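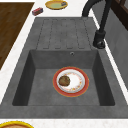 Skutetti Kitchen Cell Simulation Kit: Pre-Acceptance Inspection Checklist

Supplier: Hinrichs
Evaluated for: Rarkness, Dudton office
Inspector: Oskari Hirvonen
Second reader: Leonie Stüber
Session: Wednesday, start 9:40

Scope: sink scene as delivered, stock camera set, default lighting. Dishwashing task pack only. The stove and pantry packs are on a separate sheet (Peltonen).

Marks: P = pass, C = pass with comment, F = fail, N = not checked.

1. Installation and licensing

1.1 Package unpacks without manual edits to paths. P
1.2 License file accepted on an offline machine. C
Comment: accepted on second attempt. First attempt timed out after 16 minutes with no message. Ticket 636 opened with Hinrichs.
1.3 Asset manifest matches delivered files. P

2. Sink scene, geometry

2.1 Sink, drainboard and countertop meet without visible gaps. P
2.2 Collision mesh follows the sloped basin walls. C
Comment: walls are approximated by flat boxes in the default build. The fine mesh must be switched on in the scene settings. Hinrichs should state this on the first page of the manual.
2.3 Drainboard grooves present in collision mesh. F
Comment: the five grooves are in the visual model only. A plate set on edge slides as if the surface were smooth. Not acceptable for rack and drain tasks.
2.4 Overflow hole does not trap small parts. P
2.5 Faucet is a fixed obstacle and reports contact. P
Comment: contact is reported for the spout and the column. Ruppert asks for separate contact names on the two.

3. Objects

3.1 Plate comes to rest in the basin with no jitter. P
3.2 Food item on plate is a separate body. P
Comment: can be moved without moving the plate. Friction between the two is set too high. See supplier note on surface pairs.
3.3 Plates on the counter keep their start positions over repeated resets. C
Comment: 154 resets run. One plate shifted at reset 9 and stayed shifted until the scene was reloaded. Not reproduced.
3.4 Object names readable in the log. P

4. Cameras and view limits

4.1 Overhead basin view covers the full working area. C
Comment: basin and drainboard are covered. Plates at the top and bottom edges of the view are only partly inside it. Widen the lens setting if the task includes the counter.
4.2 Wall view loads and holds its pose. C
Comment: pose holds. Almost all of the view is window, with the top of the faucet spout at the bottom. The basin is out of view. Of little use for dish tasks until tilted down. Panes render as flat pale gray with nothing behind them, accepted for this pack.

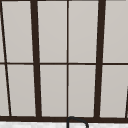 5. Safety functions in simulation

5.1 Stop command halts all joints within one control step. P
5.2 Speed limit applies near fixed obstacles. P
5.3 Force limit on contact with sink rim. C
Comment: limit works, but the default value is over twice the one in our site rules. Change before any program is moved to hardware.
5.4 Stop state survives a scene reset. F
Comment: reset clears the stop with no prompt. Must be fixed before acceptance. Bélanger informed by phone.
5.5 Loss of connection to controller. N

6. Open items

2.3 Groove collision mesh. Owner: Hinrichs.
5.4 Stop state cleared on reset. Owner: Hinrichs.
5.3 Force limit default. Owner: Hirvonen.
5.5 To be run when the test controller is back from Dudton.

Result: not accepted. Reinspection of sections 2 and 5 in December. Sections 1, 3 and 4 need not be repeated unless the asset manifest changes.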